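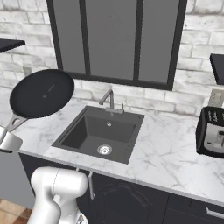

Manee Rattanakul asked that the minutes open with her objection, carried over from September: the group should not approve a second arm before the license cost for the simulator is settled, as the two draw on the same line.

Equipment Planning Group, Monday, November 3, 2025
Present: Junpei Tanabe (chair), Manee Rattanakul, Theerawat Noiphan, Etelka Kelemen
Apologies: Chalerm Rungrueang

1. Minutes of the previous meeting
Accepted with one correction. The Doherty quote excludes mounting hardware.

2. Simulator licenses
Noiphan reported that the Jusell renewal is 3,619 per year for 3 seats. A fourth seat adds 600. Kelemen noted that kitchen tasks now take most of the render queue and that the sink layouts are the slowest to load. Agreed to renew at three seats and review usage at the end of the term.

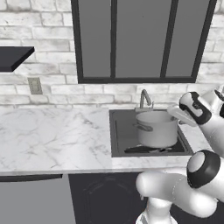

Sink task, stockpot in basin, simulated kitchen.

3. Gripper selection
Two candidates remain, Doltov and Imska. Kelemen prefers Imska for wider finger travel. Rattanakul pointed out that Imska lead time is 18 weeks against a shorter figure from Doltov, not yet in writing. Tanabe asked that pan handles be treated as the sizing case, with pot rims second.

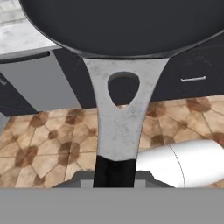 Payload at full reach was also raised. Neither data sheet gives a figure for an off-center load, and Noiphan will request one from both suppliers. No order to be placed until the replies are in.

4. Second arm
Deferred. Rattanakul's objection stands. Rungrueang had sent a note in favor of leasing; Tanabe to obtain lease terms from Doherty, mounting hardware included.

5. Actions
Noiphan: Jusell renewal, payload queries.
Kelemen: handle and rim dimensions to both suppliers.
Rattanakul: written lead time from Doltov.
Tanabe: lease terms.

6. Any other business
None.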